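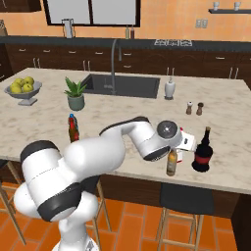

Reruns on the kitchen island, with the clutter left in

December 14, 2023

I finished the second batch of simulated picking runs for Plurka last night, so I'm writing down the numbers before I forget what I changed.

The question was whether the grasp planner does better if it waits and replans close to the target. In the old version it picks a grasp once, from the start pose, and commits. In the new one it stops short of the object, looks again, and picks a second time. Everything else stayed the same: same arm, same marble island, same sauce bottle, wine bottle and small amber bottle on top of it.

I did 30 runs with the single plan and 30 with the replan. I only shuffled the objects between runs and left the sink, the plant and the apples where they were.

The replan version failed 2 times. Both were the amber bottle when it stood close to something else, and the fingers touched the neighbor first. The single plan failed more often than that, but I found a bad collision margin in its config, left over from March, so I don't trust its total and won't post it until I rerun it.

Replanning adds 2 seconds per pick. I can live with that.

Still to do: fix the margin, repeat the single plan runs, and try the same set in the Plustel scene, where the counter is narrower. The logs are in the Plurkolex folder under today's date.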